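Franchise open day at Fullau

The Prolen franchise fair took up the ground floor of the Fullau trade hall on 2021-04-12. I went mainly to hear what a home goods franchise costs to open. Check-in took a few minutes – bring your registration letter.
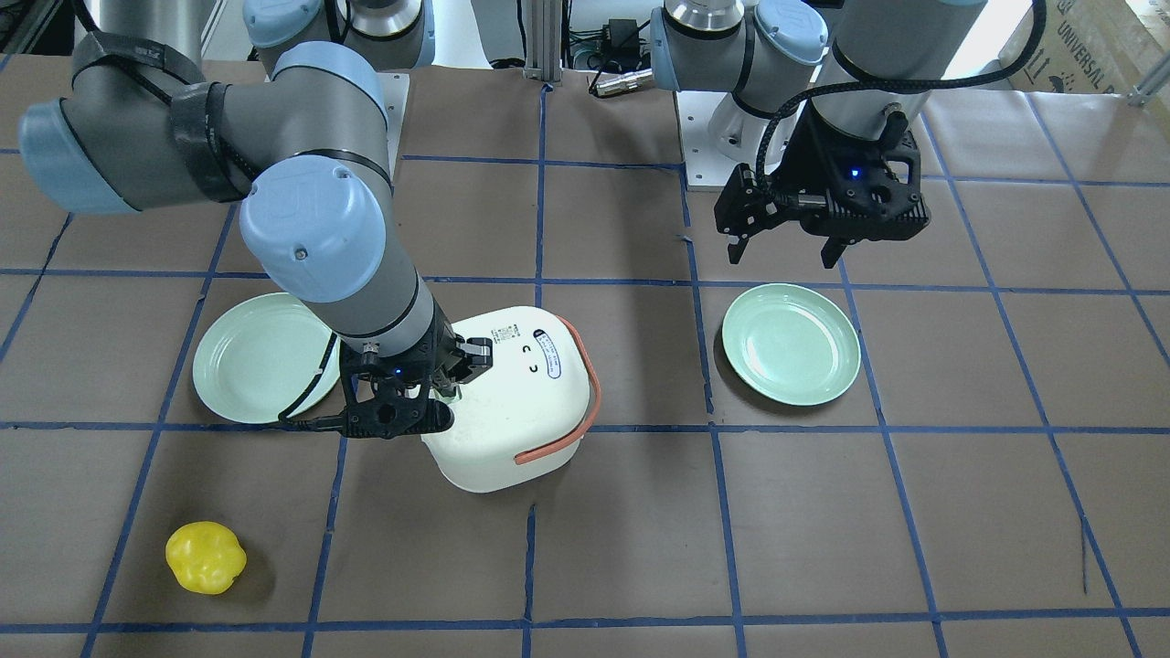 Glória Matos gave the first talk. Broltance wants its owners in the store full time, and the company picks the opening stock. Royalties are paid monthly. She took questions on lease terms but would not discuss sales by location.

Okabe was the busier stand, with more than 100 people at its noon session. Its smallest store format is 3,044 square feet. Training lasts 85 hours and the owner has to attend all of it.

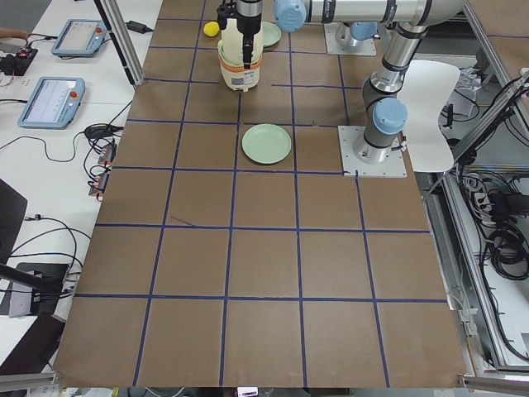
Costs and next dates

Rasha Zein handles new applications for Okabe. The application fee is $200 and is not refunded. The next intake opens in February – forms are at the front desk.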